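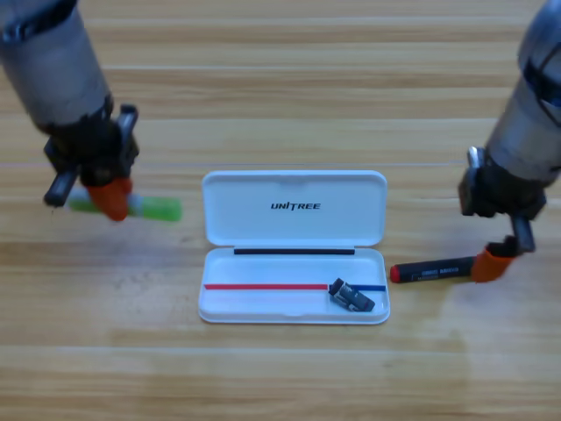
Album bench, 13 December 2018

Good day at the bench! Writing this up while my hands still smell of paste, so forgive the order.

The big one first: the Kidus album finally opens flat. This is the wedding book with the portrait spreads that run straight across the middle, and both of the test copies had a ridge right through the couple's faces. I'd been blaming the board. Danuta looked at it for a minute and asked which way the grain ran on the prints, and of course I'd laid two sheets crosswise to the rest. Recut everything with the grain parallel to the spine, pressed it overnight, and this morning it dropped open like a kitchen table. I may have shouted.

For whoever does the next one:
- grain parallel to the spine on prints AND on the core sheets
- crease before mounting, bone folder, one firm pass (going back over it polishes the surface and it shows under a window)
- 8 spreads at most under one weight, then start a second stack
- silicone paper between every spread, even the ones that look dry

Adhesive notes. Tried the Gastura film against our usual paste on the same offcuts. The film is lovely to handle - no cockling at all, and the blacks in the evening pictures stay deep right up to the fold. It doesn't forgive, though. Once it touches, it's down. Gilmar got three in a row dead straight by tacking the short edge first and peeling the liner back an inch at a time, so that's the method from now on. Paste is still nicer for the cotton paper. I want to try the film on the heavier matte stock before I decide about the parents' books.

Color. Reprinted the veil picture from the church steps, 3 versions. The first was too pink, the second was good on the dress but made the grass look like a pool table, and the third is the one. I pulled the yellow down a touch in the highlights only and left everything else alone. Renu shot that whole set in open shade with her back to the wall, and the files are so gentle to work with, there's hardly anything to do. More open shade please, Renu!

The selection for the Wilczyńska wedding came in too. Maya has it down from 1,347 to a long list, and almost 23 pages of it are dancing, which makes me very happy. I know people say the dance floor doesn't belong in a fine album. I think it's where you find the aunts. There's one of the bride's grandmother with her shoes in her hand, and I'd like it to have a full spread to itself, no border, nothing facing it. Maya wants it smaller with the band next to it. We'll mock up both and let the couple look.

Cover cloth: the Flurkley linen in oat has arrived and it's a better color than the swatch, a bit grayer. It frays, so turn-ins need to be wider than the template says. I've penciled the new width on the template itself. Please don't rub it out. Stamping on it works at a lower heat than on the bookcloth, and a slow press gives a cleaner edge on the serifs. The ampersand still fills in a little. Radosław thinks we need a bigger size of type and I think we need a different ampersand, and he is cutting a sample of each.

Left to do on Kidus: headbands (ivory), ribbon, corners checked with the lid on the box. The box is snug. I'd leave it snug, it lets out that nice slow sigh when the lid goes down.

Still on my list from September: a proper rack for drying covers upright. The row of cans works, but every cover ends up with a lean to the left.

Spreads for the second copy are under the weight now. Leave them until morning, then turn the stack over and give them the same again.

4 comments
Shared 2 times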